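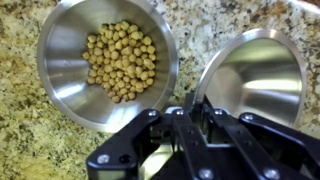 Vinder Stainless Steel Prep Bowls, Set of 2

The Vinder prep bowls are plain round bowls for the counter. Use them for dry beans, grains, chopped onions, beaten eggs, or anything else you want measured out before you turn on the stove. The inside is polished and the bottom is flat, so a bowl stays where you put it. The wide rim gives you something to hold when you tip the food out.

The set has two bowls. The larger one is 7 inches across and holds 28 fluid ounces when full to the rim. The smaller one is a little narrower and fits inside the larger one for storage. There are no lids in the box. Lids are sold separately under the Giltlow name and come in clear or gray.

What they are good for

Sorting dried chickpeas is the job most of our customers mention. Pour the beans into one bowl, keep the other next to it, and move the good ones across as you check them. A 200 gram portion leaves plenty of room to stir with your fingers. The same goes for lentils, split peas and rice.

If you soak beans overnight, remember that they swell. Put a small portion in the larger bowl and cover it with two inches of water. For a full bag you will want the Medeiros mixing bowl, which is deeper.

The bowls also work for crumbs, flour, seeds and loose grain. They are shallow, so a spoon reaches the bottom easily and you can see how much is left. Keep them near the front of the counter and leave the back for pans, trivets and the utensil holder.

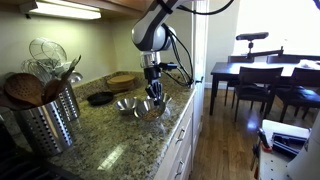
Care and cleaning

Wash before first use with warm water and dish soap. The bowls are dishwasher safe. Dry them with a towel if you have hard water, or you will get spots on the inside. Do not use steel wool. A paste of baking soda and water takes off most marks.

Do not put the bowls in a microwave or on a burner. They can go in the fridge or freezer.

On stone counters the bowls can slide if the surface is wet. Wipe the counter first, or set a folded towel underneath when you are whisking. Lift a full bowl instead of dragging it. Grit under the base will scratch the steel.

What is in the box

One large bowl, one small bowl, and a care card. The box is recycled cardboard. Replacement bowls can be ordered one at a time.

Tipping and pouring

Hold the rim with one hand and support the base with the other. Dried chickpeas roll, and the last few tend to come out all at once, so keep the second bowl close and pour low.
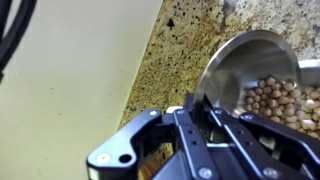 Can I serve food in these bowls?

They are fine for cold and room-temperature food such as nuts, olives or salad. There is only one layer of steel, so hot soup will make the outside too hot to hold.

Comments (4)

Bought two sets in September. The small one gets used every day, the big one mostly for beans. No rust so far.

Wish the lids came with them. Otherwise good.

Do they stack with the Nulleo bowls? Mine are the older ones with the narrow rim.
Reply from the store: The small one does. The large one sits on top but does not go all the way down.

I have had mine through almost 80 dishwasher loads and the inside still looks fine. The outside has a few scratches from the drawer.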